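18 July 2022

The buckwheat went in on the lower strip this morning. I had planned to do it a week earlier, but the winter rye straw was still lying in thick mats and the drill kept riding up over it. Thulani Tshabalala came by with his rake and we turned the worst of it before lunch. After that the seed went down fine.

For anyone new to this blog, I farm a small piece outside Kurkdale, mostly grain and dry beans, and for the past 3 years I have been trying to get a second crop off the ground that would otherwise sit bare from the rye harvest until the following spring. The first year was cowpeas and the deer ate them. The second was a sorghum-sudangrass mix that got taller than I could handle with the mower I own. This year it's buckwheat on the lower strip and sunflowers on the upper one, with a bit of clover under the sunflowers where the soil is thin.

The upper strip was planted first and is already up. Germination is patchy along the fence, good everywhere else. I lost a section near the gate to standing water, same as every year, and I should probably stop putting seed there.
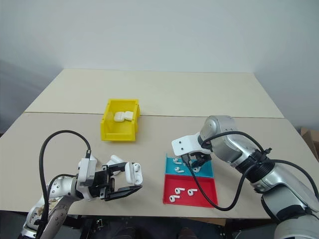
Seed storage is the part of second cropping I've had to learn the hard way. Rye comes off and I want the next seed ready that same day, so it has to be bought early and kept somewhere dry and cool for weeks. Last year I left two bags of sorghum in the machine shed and the mice got in from the bottom. Now the big bags go in steel drums with lids, and the small lots I'm testing go in open yellow plastic bins with a sloped front, like the one in the photo, set on a shelf indoors. I can scoop from the front without lifting anything down, and I can see when a lot is running low.

The variety I'm using on the lower strip is Fuvetti. Kalkidan Ambaye grew it two seasons ago on heavier ground than mine and got a full bloom before frost, so I bought from the same dealer. On the far end I put in a few rows of Moges for comparison. The Moges seed is smaller and I had to change the plate on the drill, then change it back, and I lost most of an hour to a stripped bolt.

Costs so far, for those who asked after the last post: seed, fuel and the bolt come to $1,726 for both strips. That doesn't count my time or Thulani's, which I'm paying back in beans. I had hoped to keep it lower, but the sunflower seed went up since spring and I didn't want to plant old stock again.

Rain is the question now. We had 5 days of dry wind and the top inch is dust. The buckwheat is down deep enough to find some moisture, but if nothing falls by the weekend I'll run the pipe from the pond, at least on the Fuvetti. The Moges rows are past where the pipe reaches.

If all goes to plan the buckwheat should be ready to cut in late September. I have 20 empty sacks washed and hanging in the barn. The combine still needs a new belt and I haven't ordered it yet.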